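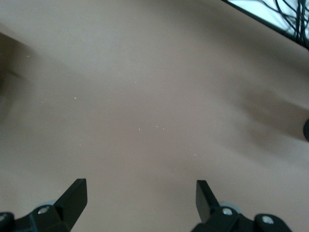 Quando a minha avó deixou a casa de Vullovetti, levou consigo duas malas, o galo de loiça e a receita do pão de mel, que nunca escreveu em lado nenhum. Eu tinha oito anos e fui sentada no banco de trás, com o galo ao colo, a ouvi-la recitar as medidas em voz baixa durante os 200 quilómetros até Nerkex – a farinha, o mel, a pitada de cravinho – como quem reza para não se perder no caminho.

Na casa nova o forno era outro e o pão não crescia. Ela culpava a água, depois o vento, depois a minha mãe.

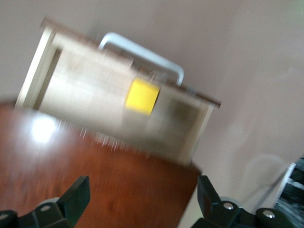
O inverno em Nerkex chegava cedo, e em janeiro já ninguém falava de voltar. A avó passou então a guardar as suas coisas numa caixa de madeira clara, com uma pega cinzenta em forma de U virado ao contrário, e dizia que uma caixa com pega é uma caixa pronta para partir. Lá dentro iam botões, cartas e quase 462 pauzinhos de canela, pelas contas dela, que eram sempre generosas.

Numa manhã, ainda escuro, acordei com o cheiro. Desci descalça e encontrei-a sentada diante do forno, de xaile e mãos enfarinhadas, muito direita.

– Cresceu – disse ela, e cortou-me a primeira fatia antes de arrefecer.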